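拼不回去的那种玩具

家里有两种玩具，一种玩完能塞回盒子，另一种玩完之后盒子还在，东西回不去。我最近沉迷的是第二种。

事情要从四月说起。搬家时翻出一只铁皮饼干罐，里面是2005年买的一套木头鲁班锁，六根，散的。当年我花了一个晚上把它拆开，然后花了将近二十年没有把它装上。中间搬过几次家，每次都郑重其事地带上，好像哪天灵感来了，半夜爬起来就能咔哒一声解决掉。灵感没有来，罐子倒是锈了。

我把这件丢人的事讲给 Malachy Keane 听，他回了我一个网址，是一家叫 Steditz 的小论坛，里头全是玩拼插积木的人，有人画图，有人打印，有人专门负责说“这个很简单”。我在里面潜水潜了一个多月，存了一堆图纸，最后看上了一种带底座的：一块厚板，板上开槽，几根方柱子，一根长条，外加几块形状古怪的拐弯件。看上去像给幼儿园用的，于是我很放心。
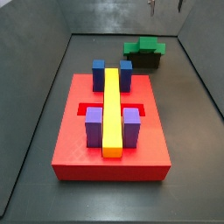

带底座的拼插件，最大的好处是有个“家”。鲁班锁全靠几根木头互相咬着，手一松就满地找；有了底座，至少能先把局面摆出来，再站远一点发愁。我一般从长条开始想，因为它最长，最碍事，也最容易让人产生进度感。像这样把黄条顺着放在红板中间，横跨那道槽，蓝的两根立在远端，紫的两根立在近处，左右一边一根，怎么看都像模像样，几乎可以收工喝茶了。论坛上管这个阶段叫“假完工”，Neusa Furtado 给它写过一篇很长的帖子，大意是对称会骗人，越整齐越要小心。我读的时候频频点头，读完照样上当。

颜色这件事也值得抱怨两句。我原来那套鲁班锁全是一个色，木头嘛，分不清谁是谁，只好用铅笔在端头写字，写着写着字也磨没了。彩色的好办得多，跟人讨论的时候可以直接说“紫的先别动”，不用说“就是那根短一点的，不是那根，另外那根”。我和 Jucélia Camargo 隔着电话拼过一回单色的，通话时长十七分钟，其中十五分钟在确认我们说的是不是同一根。后来我们就只聊天气了。

真正难缠的还是拐弯件。直条子脾气好，横着竖着一目了然，转九十度还是那个样子。Z字形的就不一样，翻个面就换了一副面孔，你以为它朝左，它偏偏有一只胳膊朝右。我对付它的办法很笨：先在纸上画，画完剪下来，拿着纸片在桌上转，转到自己也晕了为止。

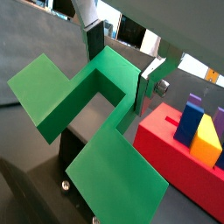
晕完之后再拿起实物，往往发现纸片剪反了。纸是没有厚度的，这一点我小学就学过，但每次都要重新吃一次亏。Arlindo Batista 建议我别画了，闭上眼睛用手摸，说手比眼睛聪明。我试了一下，手也不怎么聪明，不过摸着确实舒服，有点像盘核桃。

还有公差。图纸上严丝合缝的东西，做出来不是紧得要用膝盖顶，就是松得一吹就倒。论坛里关于该留多少缝的那个帖子已经盖到352楼，前半截在讲材料，后半截在吵架，中间夹着一个人卖二手车。我从头看到尾，收获是知道了松的那一档适合手笨的人。我选了松的。

至于收纳，我现在的规矩是：大板子平放在柜子最底下，柱子和长条装布袋，拐弯件单独一袋，袋口别系死结。饼干罐退休了，里面放螺丝。那六根鲁班锁我没舍得丢，搁在书架上，摆成一个看起来像是已经装好的样子，客人不伸手就不会露馅。
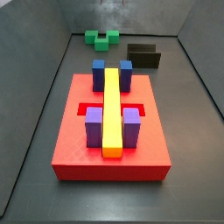

Maiara Frota

补充几句，是给留言里问顺序的朋友的。我的习惯是先立柱子，后搁长条。反过来也不是不行，只是长条先躺下以后，柱子得从两边挤进去，一碰就歪，歪了就想骂人。立柱子的时候别急着贴紧，留一点余地，等长条到位了再往中间推。底板大一些比较省心，我第一块做得太小，柱子站在上面像挤早高峰。

有人问小孩能不能玩。我外甥女玩过一次，她不看图纸，把柱子全部放倒，宣布这是一排床，然后挨个给它们盖上纸巾。从用途上讲我挑不出毛病。

还有人问那套木头的到底哪年能装回去。这个问题我转给 Malachy 了，他到现在没回我。下个月我打算先把拐弯件那一袋啃完，布袋的绳子也该换一根了，现在这根老是打死结。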